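Siliņa building to sort cans and bottles starting in November

Tenants in the Siliņa office building will have separate bins for drink containers on every floor beginning in November, building manager Ratex said in a notice sent to the firms that rent there.

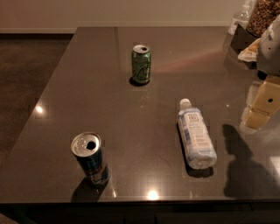

The change covers aluminum cans and plastic bottles, which until now have gone into the same gray bags as lunch wrappers and paper towels. Each kitchen and each of the larger meeting rooms will get a pair of bins, one for metal and one for plastic. Meeting rooms were added after cleaning crews reported that most of the containers they pick up come from conference tables and very few from the kitchens. A green can and a taller dark one, both open, and a plastic water bottle lying on its side on a glossy brown tabletop are typical of what the crews collect, and all three would count under the new system. Glass is not included for now.

Ratex ran a trial on two floors over the summer. During the trial, tenants turned in 1,359 cans and bottles, according to the notice. Of those, 272 had to be pulled out and thrown away with regular trash, mostly because there was still coffee or soda inside or because food had been pushed into the bin with them.

The company is asking people to pour out what is left in a drink before dropping the container in. Cans do not need to be rinsed. Bottles can go in with their caps on and with their labels in place. Crushing bottles is fine, but cans should be left in their original shape so that the sorting line can read them.

Collection will be handled by Iltia, a local hauler that already picks up cardboard from the loading dock. Iltia trucks will come twice a week, before 7 a.m., and will use the rear entrance. The parking spaces closest to the dock will be off limits overnight before a pickup, and signs will go up near the ramp before the first run.

Deposits on the returned containers will be paid to Ratex and credited against the building's shared cleaning bill. Ratex said it expects the building to return 2,000 containers a month once all 11 floors are taking part. Firms that would like to keep their own deposits can opt out by writing to the management office, but they will have to store and return the containers themselves.

Some tenants asked during the trial whether the bins would attract insects. Ratex said the new bins have lids and removable liners, and that the liners will be changed every evening. The trial bins were open at the top and were emptied only when full.

Rastell, the design studio on the fourth floor, made the signs that will hang over the bins. They use drawings in place of long instructions and will be printed in Latvian and English.

The first bins will be delivered to the lower floors, with the upper floors to follow before the end of the month. Cleaning crews will keep clearing meeting rooms in the evening, but anyone using a room during the day is asked to take cans and bottles to the bins before leaving.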